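八月の旅日記 Prormont港からFlernow島へ

朝五時半に目が覚めてしまった。目覚ましは六時にかけていたのに、窓の外でカモメがあんまり鳴くものだから、もう寝ていられない。カーテンを開けたら港がまるごと見えて、桟橋の先にFlernow島へ渡る船がもう着いていた。昨日の夕方は雨で沖が真っ白だったのに、今朝は島の稜線までくっきり。うれしくて、顔も洗わずにしばらく立って見ていた。

Prormontに来るのは初めてだ。古い砲台跡の残る島があると知ったのはずいぶん前で、そのうちそのうちと思っているうちに何年もたってしまった。要塞とか灯台とか、海に向かって石を積んだものが昔から好きで、旅先を決めるときもまず海図みたいな地図を眺めて、岬の先に四角い印がないか探す。Flernowの印は四角ではなく、欠けた星の形をしていた。それを見た瞬間に「行く!」と決めたようなものだ。

荷物は昨夜のうちに分けておいた。島へ持っていくのは水筒、双眼鏡、薄手の上着、懐中電灯、ノート、それから予備の電池。砲台の地下通路は灯りのない区間があると案内所の掲示に書いてあって、懐中電灯は必ず各自で、とのことだった。双眼鏡は重いので迷ったけれど、結局入れた(入れて大正解だった、これは後で書く)。

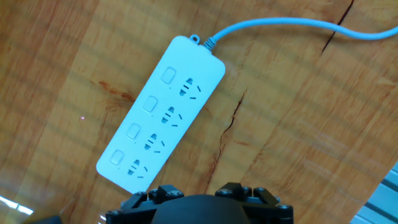
朝食は港の売店で。揚げたての魚をはさんだパンと、やたらに濃いコーヒー。魚は小ぶりで骨まで食べられて、上に酢漬けの玉ねぎがどっさりのっている。海に向いたベンチで食べていたら、カモメが一羽、手すりの上をじりじり寄ってきた。目を合わせないようにして急いで食べた。次に来たときも絶対にこれを食べようと思う。

切符売り場が開いたのは七時四十分。往復の切符は昔ながらの厚紙で、端に赤いインクで番号が打ってある。私のは2105番。こういう切符がまだ残っているだけで、来たかいがあった気分になる。改札のはさみの跡が小さな錨の形なのもたまらない。帰りに回収されてしまうかと心配していたけれど、半券は手元に残った。今、この日記のページにはさんである。

船の名前はAthumani。白い船体に紺の帯、煙突は短くてちょっとずんぐりしている。もとは灯台への補給に使われていた船だそうで、甲板の真ん中に荷を上げ下ろしする柱がそのまま立っていた。客室は下にもあるのだけれど、もちろん上の甲板に陣取った。右舷のほうが島の砲台がよく見えると売店の人が教えてくれたので、右舷の手すりぎわ。出港の汽笛が思っていたより低い音で、おなかに響いた。ああいう音は録音では伝わらないだろうなあ。

防波堤を出ると急に揺れた。波は高くないのに、うねりが横から入ってくる。船酔いが心配な人は下の客室のほうが楽かもしれない。私は風に当たっていればまず平気で、潮をかぶって上着がしょっぱくなったのさえ楽しかった。途中、航路の標識になっている小さな岩礁があって、鵜がずらりと並んで羽を広げていた。双眼鏡でのぞいたら、みんな同じほうを向いている。風上だったのだろうか。

島が近づいてくるところは、もう何と書いたらいいのかわからない。はじめはただの緑の丘に見えるのだ。それが、船が南の岬を回りこむと、草の下から灰色の石垣が少しずつあらわれて、銃眼が見えて、砲台の縁の丸みが見えて、丘だと思っていたものが全部建物だったとわかる。甲板じゅうの人が立ち上がって右舷に寄ってきた。私も声を出してしまった。

上陸は九時すこし前。桟橋から砲台の門までは500メートル、ゆるい上り坂の一本道で、両側にハマナスのような低い茂みが続く。花はもう終わりかけ、かわりに赤い実がついていた。荷車の通ったあとらしい溝が石畳に残っていて、雨水がそこを細く流れている。砲弾や食料や石炭が、みんなこの坂を上がっていったのだ。自分の足で歩いてみると、たいした坂ではないのに背中の荷物がじわじわ重くなってきて、当時の人の苦労がほんのちょっとだけわかった気がした。

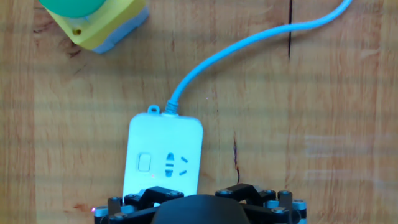 木目の台と白い電源タップ

門をくぐると中庭。ここが想像していたよりずっと広かった。井戸のあと、パン焼き窯のあと、兵舎の土台。どれも腰の高さくらいまでしか残っていないけれど、案内板に昔の見取り図が載っていて、見比べながら歩くと部屋の形が立ち上がってくる。パン焼き窯の内側がまだ黒いのには感激した。ここで毎朝パンを焼いていたのか。さっきの魚のパンを思い出して、もうおなかがすいてきた。

ガイドつきの見学は十時から。集合場所の鐘の下で名簿に名前を書く。名簿には通し番号がふってあって、私の行は3338。前のページをちらっと見たら、いろいろな土地の名前が並んでいて、子どもの大きな字もあった。こんな小さな島にこれだけの人が来ているのかと思うと、知らない人たちなのに仲間みたいに思えてくる。

見学は2時間。長いかなと身構えていたのに、終わってみればあっという間だった。ガイドさんは島で育った方だそうで、子どものころは砲座のくぼみに水がたまって、そこでオタマジャクシをとっていたという話をしてくれた。要塞の歴史の話ももちろんおもしろかったけれど、私はこのオタマジャクシの話がいちばん好きだ。大砲はとっくに運び出されてしまって、残っているのは石に刻まれた半円のレールの溝だけ。その溝に指を置くと、ふちが驚くほどなめらかだった。

地下通路は涼しいを通りこして寒かった。上着を持ってきてよかった。天井が低く、背の高い人はずっと首を曲げている。灯りのない区間に入る前に、ガイドさんが「いちど全部消してみましょう」と言って、みんなで懐中電灯を消した。真っ暗。目を開けているのか閉じているのかもわからない。どこかで水が落ちる音がして、それから遠くで波の音がした。石の厚みの向こうに海があるのだ。ぞくぞくした。灯りをつけたあと、みんなちょっと照れたような顔をしていたのがおかしかった。

弾薬庫の壁には、灯りを置くための小さな窓がある。火を弾薬に近づけないよう、ガラスの向こう側に別の細い通路をつくって、そちらからランプを差し入れたのだという。この工夫には本当に感心した。窓の枠が外に向かって広がるように切ってあって、少しの光でも部屋に行きわたるようになっている。石工さんの腕のよさ! スケッチをしようとノートを出したけれど、線がゆがんで窓というよりじょうごになってしまった。

昼は灯台の下の草地で。宿で包んでもらったサンドイッチと、りんご。風が強くて包み紙を二度追いかけた。灯台は上れる日と上れない日があるらしく、今日は上れない日。残念だけれど、かわりに双眼鏡をのぞいていたら、沖のほうで黒い背びれがすっと出た。イルカだと思う。最初は波の影かと思ったのに、同じところにまた出て、それから少し離れたところにも出た。隣で食べていたご夫婦にも双眼鏡を回して、三人で大騒ぎをした。言葉は半分くらいしか通じなかったのに、指さして「あそこ!」と言えばそれで足りる。

午後は西の海岸へ。こちらの砲台は半分崩れて海に落ちていて、柵の手前からしか見られない。角のとれた大きな石が波打ちぎわに転がり、その上にアザラシ……かと思ったら、それも石だった。だまされたのはこれで今日いくつめだろう。それでも柵のそばの草に寝ころんで、波が引くたびに小石がからからと鳴るのを聞いているのは最高だった。ついうとうとして、はっと起きたら最終の船まであまり時間がない。

坂を小走りで下りた。汽笛が一度鳴ったところで桟橋に着いて、間に合った! 帰りのAthumaniはすいていて、今度は左舷の手すりぎわ。島が遠ざかるのを見ようと思ったら、やっぱり左舷なのだ。石垣がだんだん草に沈んで、岬を回ったところでまたただの緑の丘に戻ってしまった。朝と逆の順番で見られるのがまたいい。往復で乗る意味がちゃんとある航路だ。

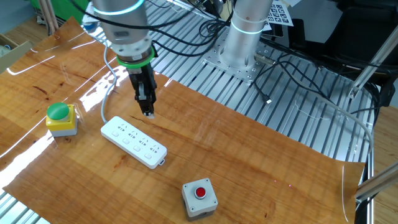

写真提供:Jotside

港に戻ってから、夕食の前に海事資料室をのぞいた。閉まる三十分前だったので駆け足。それでも、砲台を建てたころの帳面が開いて展示してあって、石の寸法が一つずつ几帳面な字で書きこまれているのを見られた。さっき指で触ったレールの溝も、誰かがこうして寸法を書いた石だったのかもしれない。売店で星形の砲台の平面図を絵はがきにしたものを買った。部屋に貼る用と、しまっておく用。

夕食は港の裏手の食堂で、ムール貝の鍋と芋。貝が山のように出てきて、最後のほうは汁にパンを浸すのが主な仕事になった。隣の席の人たちが明日島へ渡る相談をしていたので、右舷ですよ、右舷、と喉まで出かかったけれど、言いそびれた。言えばよかったなあ。

宿に戻ったのが八時半。足がじんじんしている。靴を脱いだら砂がざあっと出てきて、洗面台で靴下を洗ったら水が茶色くなった。上着は窓辺に干した。日焼け止めを塗り忘れた首の後ろが赤い。明日は絶対に塗ること。

忘れないうちに覚え書き。

・島の水道は飲めない。水筒は港でいっぱいにしておく。
・地下通路は底の厚い靴で。水たまりが深いところがある。
・十時の見学に入るなら朝いちばんの船。
・西海岸の柵のそばの草地、昼寝によし。ただし時計を見ること。
・灯台に上れる日かどうかは、切符売り場の黒板に出る。今朝は見落とした。

明日は一日、船には乗らずに町を歩くつもりでいたけれど、さっきから灯台のことばかり考えている。明日の朝、もし黒板に「上れます」と書いてあったら、もう一度渡ってしまうかもしれない。魚のパンも食べたいし。とりあえず水筒は洗った。目覚ましは五時半にかけて寝る。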